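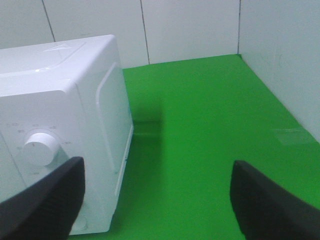
How a Touch Screen Knows Where Your Finger Is

A phone screen looks like one sheet of glass. It is a stack of thin layers glued together. The top layer is a tough cover that protects everything under it. The bottom layers make the picture. Between them is the touch sensor, and it is clear, so you look straight through it without noticing it.

What the sensor is made of

The sensor is a grid of very thin lines. One set of lines runs up and down. Another set runs from side to side. The lines are made of a material that carries electricity but lets light pass through. Where two lines cross, they do not touch. A small gap keeps them apart.

Each crossing can hold a tiny amount of electric charge. The word for how much charge something can hold is capacitance (say it: kuh-PASS-ih-tense). Most phone screens use this idea, so they are called capacitive screens.

What happens when you touch it

Your body contains a lot of water and salt. Salty water carries electricity well. When your fingertip comes close to the glass, it changes the electric field near the closest crossings. The amount of charge held there changes too.

You do not feel this. The amount of electricity is far too small.

A chip called the touch controller checks the crossings in order, many times every second. It compares each reading with the reading it gets when no finger is near. If a reading is different enough, the controller marks that crossing as touched.

Finding the exact spot

A fingertip is wider than one crossing, so several crossings change together. The ones under the middle of the finger change the most. The ones near the edge of the finger change less. The controller uses all of these readings to work out the center of the touch.

The position is sent to the phone as two numbers. The first tells how far across the screen the touch is. The second tells how far down it is. Suppose the screen is divided into squares, and you touch the square that is 3 across and 8 down. The controller reports "3, 8." A real phone uses much larger numbers, because its squares are much smaller.

The phone then checks what is drawn at that position. If there is a button there, the app does whatever the button is for. If there is nothing there, the touch is ignored.

Taps, swipes and pinches

One touch position is not enough to tell a tap from a swipe. The phone has to look at how the position changes over time.

Tap: the touch starts and ends in nearly the same place, and it is short.

Long press: the touch stays in the same place for longer.

Swipe: the position moves in one direction before the finger lifts.

Pinch: there are two touches, and the distance between them gets smaller.

Because every crossing is read separately, the controller can follow more than one finger. This is called multi-touch.

Why gloves do not work

A thick wool glove holds your finger away from the glass. Wool does not carry electricity well, so the change at the crossings is too small to count. Some gloves have special thread in the fingertips that carries electricity. Those gloves work on most screens.

Water causes a different problem. Drops on the glass can also change the readings. The controller may report a touch where there is no finger, or lose track of a real one. Drying the screen with a soft cloth usually fixes this.

An older kind of screen

Some screens work by pressure. They have two clear layers with a small space between them. Pressing on the top layer bends it until it meets the bottom layer, and electricity flows at that point. These are called resistive screens. They work with a glove, a plastic pen or a fingernail, but you have to push harder.

Try it

You need a phone or tablet, a wooden pencil and a clean dry sock. Ask the owner of the phone first.

1. Open a drawing app and draw a line with your finger.
2. Put the sock over your hand and try again.
3. Try with the blunt wooden end of the pencil. Do not use the point.

Write down which ones made a line. Then try the side of your finger and compare it with the tip.

Words to know

Capacitance: how much electric charge something can hold.
Controller: a chip that reads the sensor and reports touches.
Sensor: a part that detects a change.

Written by Barrett Tran. Checked by Hok-lam Tai.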